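Home | Articles | Random page | Contents | Log in

Tool roll

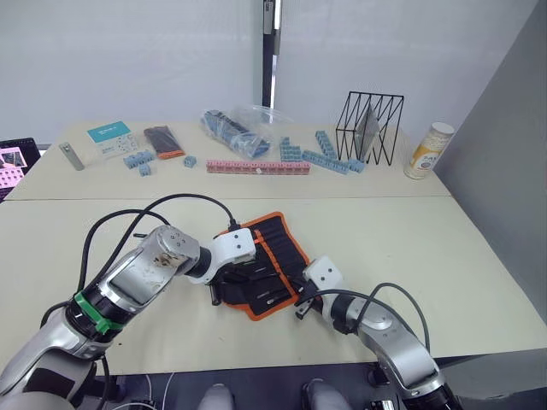

A tool roll is a length of cloth or leather sewn into a row of narrow pockets and rolled up for carrying. It is usually closed with a tie, a strap or a buckle. Tool rolls are used by mechanics, woodcarvers, cooks, leatherworkers and cyclists.

History

Rolls of this kind are older than the metal toolbox. An account book kept in the town of Varascombe in 1817 lists "2 rolls for chisels, waxed" among the goods of a joiner. Later rolls were often supplied with farm machines and motorcycles, and held a few wrenches and a spark plug key.

Materials

Waxed canvas and leather are the traditional choices. Both wear well, but leather is heavier and needs oiling. Nylon and polyester are now common — they are cheap, light and easy to wash. The edges are often bound with tape, sometimes in a contrasting color.

Design

Pockets are cut to suit the tools, with the longest at one end. Many rolls have a flap that folds down over the tops of the tools before rolling. This keeps them from sliding out and stops sharp edges from rubbing together. Knife rolls have deeper pockets, and some have a stiff lining.

See also: Tool bag, Pencil case, Saddlebag

Last edited Apr 22, 2023
Shares 162 | Comments 2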